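Introduction to Music Criticism
Unit 3: Listening for Form
Instructor: Yolotzin Arriaga

Reading for this unit: the chapter on song structure in the course pack. Bring headphones to class.

1. Why form comes first

Most first drafts in this course describe how a song sounds and skip how it is built. You get a paragraph on the guitar tone, a paragraph on the voice, and nothing about the order in which things happen. Form is that order. It covers which sections a piece has, how long each one lasts, what comes back, and what changes when it does.

You don't need to read music to hear form. You need a timer, a pencil and several listens.

2. Naming sections

Use letters until you are sure of the function. Call the first section A. If the next one has different chords or a different melody, call it B. When A returns with small changes, write A'. Only after the whole song is mapped should you go back and write "verse" or "chorus" next to the letters.

The reason for the delay is that labels make you stop listening. In last year's class, half the room marked the loud part of the Renham track as a chorus. Its words never repeat and it turns up once. It is a bridge.
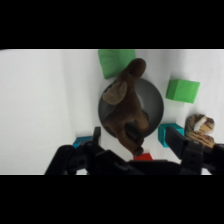

Brown plush animal across a dark gray bowl

3. Length and proportion

Many pop sections run 8 bars. Once your ear expects that, any section that is shorter or longer will stand out, and you should ask what it does to the song. Varela's "Sitelwood" cuts its second verse in half, so the chorus arrives early. Plurkik does the opposite: the intro goes on for 40 bars before the voice enters, and by then the bass line has been heard so often that it works as the main tune.

Write down the start time of every section. Times are easier to check than bar counts, and your reader can find the spot.

4. What changes on the return

An exact repeat is less common than it seems. On the second and third pass, listen for:
– an added part (backing voice, tambourine, second guitar)
– a part taken away, often the drums
– a new key
– new words over the old melody
– a different ending that leads somewhere else

In a review, one of these is usually enough to write about. Pick the one that changed how you heard the section. 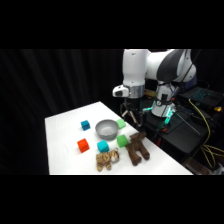 Foam cubes, a gray bowl and plush animals on a white tabletop

5. From map to sentence

A map is not a review. Compare these two sentences about the same Varela song:

"The song goes verse, chorus, verse, chorus, bridge, chorus."

"The last chorus drops the drums, and the line that sounded like a boast at the start now sounds like a question."

The second writer had to make the same map as the first – it just stays out of sight. Keep your map with your notes and hand in both.

6. Assignment

Choose one song from the class list. Listen at least 3 times before writing anything beyond section letters and times. Then write a review of no more than 3000 characters that makes one claim about the form and supports it with moments the reader can find. Lyrics may be quoted briefly. Do not include the artist's biography.

Drafts are due at the start of the next class. We will read them in pairs, with the song playing.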